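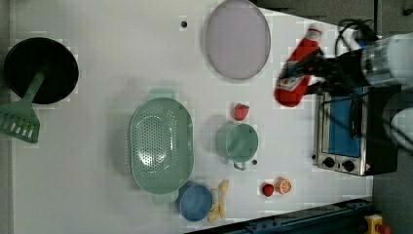

## Keyboard player / backing vocalist wanted - Istow

Istow are looking for a keyboard player who can also sing, to join us for the recording of our second album and the run of shows that follows it. The job is open to anyone aged 18 or over who can get to Relinholm for rehearsals.

We're a four-piece: Bhavana Rai (vocals, guitar), Lorne Lapointe (bass), Ánh Quách (drums) and Tharun Marar (guitar, programming). Keys on the first record were played by Tharun as overdubs. Live, we ran them off a laptop, and we'd like to stop doing that.

### The work

- Learning 2 sets of songs, one from the first album and one from the new demos. Charts exist for most of the older material. The demos have rough chord sheets only.
- Rehearsals on Tuesday and Wednesday nights, 7 to 10, at the Rovden rehearsal rooms. Load-in is by the rear lane.
- Studio dates with Sivaprasad Thevar, who is producing and mixing the album at Thevar Sound. Basic tracks are done live in the room, so you'll be playing with the full band and not on your own afterwards.
- 25 shows, mostly theatres and licensed clubs. The smallest room holds almost 50 people and the largest has a capacity of 583.

### What we need from you

Solid time and a light left hand. A lot of our songs sit low already, with bass and floor tom in the same area, and a busy player fills that up fast. Organ and electric piano make up most of the parts. There's some mono synth on the newer songs, and you should be comfortable programming your own patches.

You'll sing the upper harmony on most choruses. Bhavana's voice is an alto, so the part often goes above hers. Any voice type is fine if you can hold that line in tune while playing.

Reading is useful for the string session but isn't required. You do need your own stage keyboard, stand and in-ears. The band owns a rotary speaker cabinet and a small analogue synth, and both travel in the van.

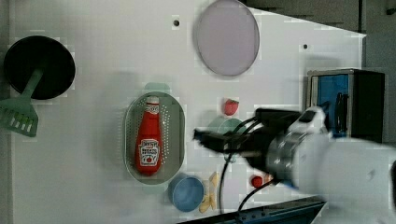
Previous touring experience would help, though we'll listen to anyone who has played regularly in front of people. If you're in another band, tell us now and let us know which dates are already taken.

### Pay and conditions

Rehearsals are paid at a flat rate per call. Shows and studio days are paid per day, within a week of the date. Travel, shared accommodation and a meal allowance are covered when we're away from home. You'll be credited as a player on the album, and if you write a part that becomes a feature of a song, we'll discuss a share of the writing before the song is registered.

### How to apply

Send two recordings to Lorne through the contact form on the band's page: one of you playing with other people, and one of you singing harmony. Phone recordings are fine. Add a short note about what you've been playing lately and what gear you use.

Shortlisted players will be sent three songs and asked in for an hour with the whole band at Rovden. The room is on the ground floor and has step-free access - let Lorne know if you need anything else set up.

Posted 22/08/2024. Auditions start once we have a shortlist.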